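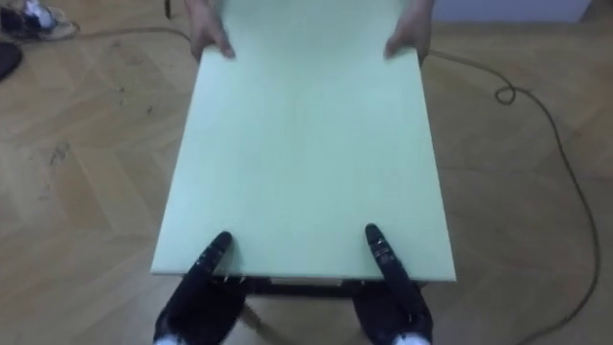 Visits and Open Days > Furniture and Fittings

Search our archive Enter keyword Go

Light furniture, heavy claims: an afternoon at Cropper

The invitation promised "furniture that moves with your life". I have been to enough open days to know that this usually means castors. Cropper don't do castors, which I'll put down as a point in their favour before I start complaining.

They hold one of these days in March and another in the autumn, and I went to the autumn one on 06/11/2024. The firm makes small tables and large lightweight boards, and sells both to people who have to clear a room and set it up again several times a week: church halls, training rooms, adult education classes, that sort of customer. I was there on behalf of our hall users' group, who have been arguing about tables for longer than I have been a member. We had been told by another group that Cropper were the answer. I was sent, I think, as the person least likely to come home with a deposit paid.

The building is called Hadano House and is on the far side of a trading estate where every sign points to a tyre place. Parking was free but tight. Tea was in the entrance, from an urn, with decent biscuits. There was a display of leg brackets in a glass case that several visitors took a surprising interest in, me included.

Malcolm Ashworth showed us round. He has been with Cropper a good while and plainly likes the things he sells, and he answered most questions straight. When he didn't know the weight of something he went and found out, and I wish more people did that. He did use the word "solution" for a table more than I could comfortably bear.

The tour took 95 minutes against an advertised hour. I would have cut the film.

The boards

Cropper's big flat boards come in two versions. You can lay one across a low frame to make a wide surface for craft classes or a model railway, or stand it up against a wall to pin things on. The literature describes them as "effortless". I don't believe anything that size is effortless. Weight is only half the trouble with a large sheet. The other half is that you can't see your feet, or the floor, or whatever you're meant to be putting it down on, and that you need a second pair of hands at the far end who agrees with you about when to stop.

To be fair to them, they don't pretend one person can manage. Malcolm said so early on and repeated it. Long sides running between the two ends, hold it flat, go slowly, line up the near edge first and let the far end come down after. All sensible. It's also exactly what we do now with our old boards, so I'm not sure what we would be paying extra for.

What I can say is that a light board with a smooth face is a good deal nicer to hold than our chipboard ones, which shed. I ran my hand down an edge and came away without a splinter. Marks are another matter. Pale colours are popular, according to the price list, and every pale board I have ever met in a public building has been grey by the second Christmas. I asked how you clean them. "A damp cloth." I asked what happens with poster paint. "A damp cloth, promptly." Anyone who has run a toddler group will know what "promptly" is worth.

I also asked what happens to the corners. Corners are what go first, in my experience, usually in doorways. Malcolm said they sell replacement edging, and I wrote down that they sell replacement edging, and the woman next to me looked at my notebook and nodded.

The tables

There are two small tables in the range, the Sisau and the Brusau, and I had some trouble remembering which was which. The Sisau is the narrower one, 55 cm front to back. The Brusau is deeper and has a thicker top. Both are meant as occasional desks that can be pulled out for a class and pushed back against a wall after. 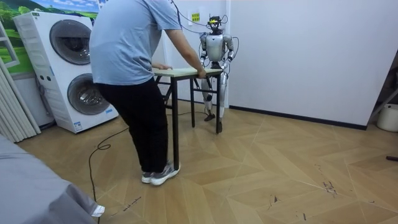

On the move: a pale top on a black metal frame, with crossbars low down.

Pulling and pushing is where I parted company with the brochure. It shows a smiling person gliding a table across a room with her fingertips. Real people take hold of a corner, lean in, and get one end off the ground while the other end does as it likes. A table being shifted is nearly always a tilted table. Watch anybody do it at the end of an evening. So the things I want to know are whether the legs splay, whether the frame twists, and whether the top stays put when somebody hauls it by one corner, and the brochure says nothing at all about any of them.

I tried a Sisau myself. I took it by the corner, as our lot would, and dragged it a couple of yards. It made a noise. Malcolm winced and said they recommend lifting. I said I recommend it too and have done for years, with no effect. He then fetched a set of felt pads for the feet, sold separately, and the second drag was quieter. Why they are sold separately is a question he passed over fairly quickly.

Then I leaned on it with both hands, properly, with my weight behind it, and was pleasantly surprised. Thin legs make me nervous and these are thin. It held. There was a little give sideways, much less than I expected. The low bars help, though they are just where you would want to put your feet if you were sitting at it for long. A tall man on the tour sat down at the Brusau and couldn't find anywhere for his shins. He was told most people get used to it.

The tops wipe clean and look pleasant enough, and I can't say much more about them than that. A ring from a hot mug was wiped off in front of us. It had been there for a minute at most. I'd have been more impressed by a ring that had been left over a bank holiday.

Price

A Sisau is £176. That is for one table, before delivery, and before the felt pads. There is a discount if you order in quantity, but the quantity is larger than most halls have room for, and I noticed the discount was mentioned a lot more often than the number you need to qualify for it.

The guarantee runs for 2 years and covers the frame. It doesn't cover the top, the pads or "damage caused by improper movement". I asked what counted as improper. Dragging, apparently. I'd suggest that a table sold on how easily it moves ought to be guaranteed against being moved, and I said so, and Malcolm wrote it down on the back of his own leaflet. We shall see.

What I told the group

I don't think the visit was wasted. The tables are better made than I had assumed from the brochure, and the boards are pleasant to handle if you have a sensible person on the other end. I would sooner have a Sisau than the folding ones we have now, with the catch that takes the skin off your knuckle.

But I can't see that either would save us much time. Our problem on a Friday night is that everyone has gone home, and a lighter table doesn't put itself away. I proposed we buy one Sisau, with pads, and let the bridge club and the after-school people have it for a term. If the corners are still on it at Easter we can talk about more. The boards I would leave alone until somebody shows me a pale one that has been in use for a year.

If you want to go yourself, the next open day is in March. Ask to try the furniture and don't settle for watching. Ask about the edging. Bring your own mug, as they ran out of cups by three, and follow the signs for the tyre place until the second mini roundabout, then ignore them.

Recently in Visits and Open Days

Stacking chairs: a day in a showroom I didn't want to leave
Is the county trade fair still worth the bus fare?
Blinds, curtains and the hall with no rail
Trolleys we have tried and sent back
Letters: more on the folding table catch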